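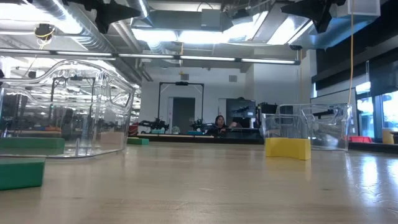

Bulletin 32, p. 2

The Kusach District Library has revised its rules for borrowing toys, games and play materials. The new rules take effect in June at all branches. This thread sets out the main changes for cardholders.

The play collection now holds 140 titles, up from 69 when lending began at the Benavides branch. A title may be a single board game, a puzzle, or a full set with many pieces. Each one is listed in the online catalog under "Play and Learn."

Any resident of the district with a valid adult card may borrow from the collection. Children's cards cannot be used for this purpose. A parent or guardian may borrow on a child's behalf and is responsible for the item until it is checked in.

Each household may have 2 titles on loan at one time. The loan period is three weeks. One renewal is allowed if no other cardholder has placed a hold, and renewals may be made by phone, online or at the desk.

Schools and licensed child care providers are covered by a separate agreement. Providers in Plirkard and Benavides that borrowed last year will receive the updated form by mail and do not need to apply again.

Returns

Play materials must be returned to a staffed desk during open hours. Please do not place them in the outdoor book drop. Items left there have been crushed by books, and the cost of replacement has been charged to the last borrower.

Borrowers should count the pieces before they leave home. A contents card is packed with every set. If a piece is missing, please tell the desk on return. Many lost pieces are found at home within a few days, and no charge is made during the first two weeks after a set is returned incomplete.

Sets should come back clean and dry. Plastic pieces may be wiped with mild soap and water. Wooden pieces should be wiped with a damp cloth only and should never be soaked. Fabric items are laundered by the library, and borrowers are asked not to wash them.

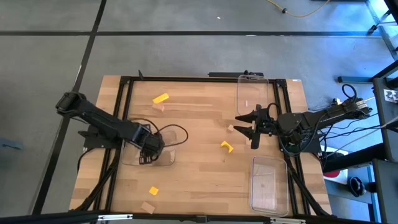
Holds and pickup

Holds may be placed on any title in the play collection. Cardholders are notified by e-mail or text message when a title is ready. It will be kept at the pickup desk for five days and then passed to the next household on the list.

Large items do not travel between branches. The floor train, the balance beam and the puppet theater must be picked up and returned at Plirkard. The catalog record for each of these shows the outside measurements, so that borrowers can check whether the item will fit in their vehicle.

Fees

There are no late fees for play materials. An item more than four weeks overdue is treated as lost, and the household may not borrow from the play collection until it is returned or paid for. Book borrowing is not affected.

Replacement costs are set by title and appear in the catalog. Ordinary wear is not charged. Worn corners, faded paint and small scratches are expected in a shared collection.

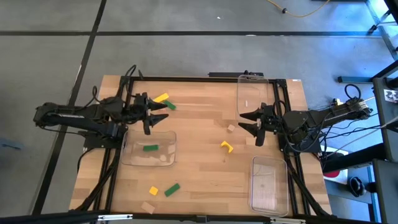 Cardholders who cannot meet a replacement cost may ask the branch manager for a payment plan or a full waiver. Requests are handled in private and are normally answered within ten days.

Suggestions for new titles are accepted throughout the year. Requests for games suited to older adults and for puzzles with large pieces have been frequent, and both will be given priority in the next order. Donations of used toys cannot be accepted at this time.

The Skerkanwood branch will begin play lending later in the year, when its new shelving is in place. Until then, Skerkanwood residents may borrow and return at either of the other two branches.

Printed copies of the full rules are available at every desk in regular and large print. Questions may be sent as a reply to this thread or raised with branch staff.

Filed under: Library Notices | Borrowing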